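Putting the small medicines in order

April 19, 2020

I had promised to Ildikó that I will write something about the cart, because she asked me three times how we keep it now. So I write it down, and then I can send her only the link.

Before, all the small boxes were in one plastic bag in the storage room. It was cheap and it was terrible. You look for one ointment and you take out everything, then you put everything back, and the next day Botond does the same. In July we got the cart from Jakab, who was closing his practice, and he asked 45 for it, with the key. I think the price was very friendly. To bring it up the stairs was another story, and my back remembers it.

My first idea was to fill all the drawers completely. This was a mistake. When a drawer is full, the boxes lie one on another and you read only the top ones. Now I put in the bottom drawer only a few things, all in one layer, and I leave free space between them. It looks like a waste, but I find a box with one look from above. 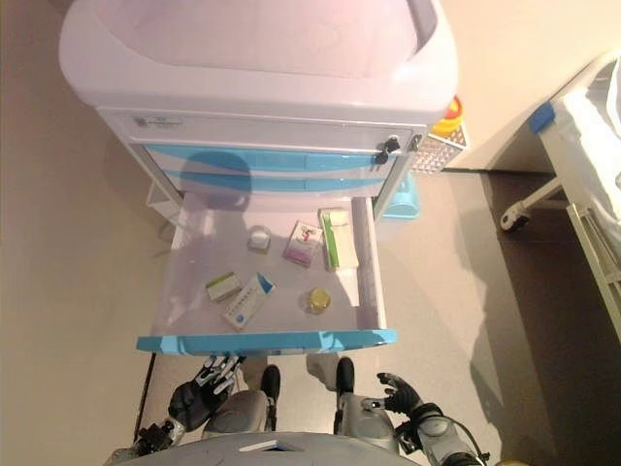

The bottom drawer, pulled out. Small boxes and two round containers, all in one layer.

I don't use dividers yet. Theda recommends them very much and she is probably right, because without them the boxes turn a little and lie in all directions. I ordered a set from Prindero, but they wrote me that the delivery will be late, and I am not in a hurry.

For labels I have still no good solution. Paper ones come off when I clean the fronts. Norbert says I should write the list of contents on a card and keep it inside the drawer, so I will try this next.

One more thing about the key. We leave it in the lock during the day, and in the evening I take it out and hang it in the kitchen. If you have small children at home, please don't do it like us, take it out always.

Ildikó, if you want to know the measures of the drawers, write me and I will take the tape.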